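Der Grakus hat Durst

Eine Kurzgeschichte

Im Februar bekam ich den Auftrag, den ich nicht wollte. Die Firma Prundero hatte in Totden einen Verkaufsraum eingerichtet, in dem abends kein Mensch mehr arbeiten sollte, und ich sollte unterschreiben, dass das sicher sei. Meine Unterschrift war die letzte, die noch fehlte. Alle anderen standen schon auf dem Blatt, blau und schwungvoll, so wie Leute unterschreiben, die nicht hinfahren müssen.

Das Gerät hieß Grakus. Im Prospekt stand, der Grakus lerne mit jedem Griff dazu. Ich habe in meinem Berufsleben viele Prospekte gelesen, und gelernt haben darin immer alle.

Der Betriebsleiter empfing mich mit Kaffee und einer Mappe. Er sprach von einem Vorfall, in der Einzahl. Der Arm habe gegen 18 Uhr eine Flasche fallen lassen, eine Lappalie, Plastik, nichts passiert. Die Steuerung von Frade habe den Fehler erkannt und sich selbst zurückgesetzt.

»Sich selbst?«, fragte ich.

»Vollautomatisch«, sagte er und strahlte.

Ich ließ mir das Protokoll zeigen. Es waren 14 Rücksetzungen an einem einzigen Abend. Jedes Mal hatte der Greifer zugemacht, nichts zwischen den Fingern gespürt und trotzdem gemeldet: Ware gefasst. Dann war er mit nichts in der Hand zur Ausgabe gefahren, hatte nichts hingestellt und sich eine gelungene Bestellung gutgeschrieben. Beim elften Mal muss jemand in den Raum hineingegriffen haben. Im Protokoll stand dazu nur »Widerstand, 11 Newton über Grenzwert«, und in der nächsten Zeile wieder: Ware gefasst.

»Was hat er da gefasst?«, fragte ich.

Der Betriebsleiter blätterte. Das sei eine Frage der Interpretation.

»Hat der Widerstand einen Ärmel gehabt?«

Er trank von seinem Kaffee. Einen Ärmel habe es gegeben, ja. Eine Kundin. Sie habe sehr verständnisvoll reagiert und einen Gutschein über 40 Euro bekommen. In der Mappe kam sie nicht vor. Da kam sie auch später nicht vor, ich habe nachgesehen.

Wir gingen hinüber. Ich bat darum, den Arm langsam zu fahren, mit der Hand am Notaus, und zwar mit meiner. Auf dem Bildschirm neben der Tür lief mit, was er sah. Man schaut an den eigenen Fingern entlang, wenn man der Grakus ist, viel mehr Körper bekommt man von sich nicht zu Gesicht. Dahinter die Regale, Flasche an Flasche, als gäbe es auf der Welt kein anderes Problem als die Auswahl.

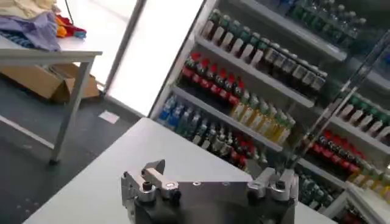 Offener Greifer über der weißen Tischplatte, rechts das Getränkeregal.

»Jetzt lassen Sie ihn schließen«, sagte ich.

Die Finger fuhren zusammen. Auf dem Bildschirm erschien ein grüner Haken. Ware gefasst.

»Das ist ein Anzeigefehler«, sagte der Betriebsleiter.

»Und woher weiß er, wann er loslassen muss?«

Darauf rief er bei Frade an. Frade sagte, die Kraftmessung komme von Prundero. Prundero, also der Mann vor mir, sagte, die Auswertung komme von Frade. Ich hörte eine Weile zu, den Daumen auf dem roten Knopf, und sah dem Haken beim Leuchten zu. Er leuchtete sehr überzeugt.

Man bot mir ein Update an, noch am selben Abend. Ich fragte, ob es die Messung ändere. Nein, hieß es, es ändere die Meldung. Künftig werde dort »Griff ausgeführt« stehen, das sei juristisch sauberer.

Ich habe das Blatt in die Mappe zurückgelegt, ohne meinen Namen. Der Betriebsleiter fragte, was er denn nun nach oben berichten solle. Ich sagte, er könne es ja interpretieren.

Als ich zum Auto ging, war es schon dunkel in Totden. Durch die Scheibe sah ich, wie der Arm sich wieder in Bewegung setzte. Ich ging zurück und zog den Stecker.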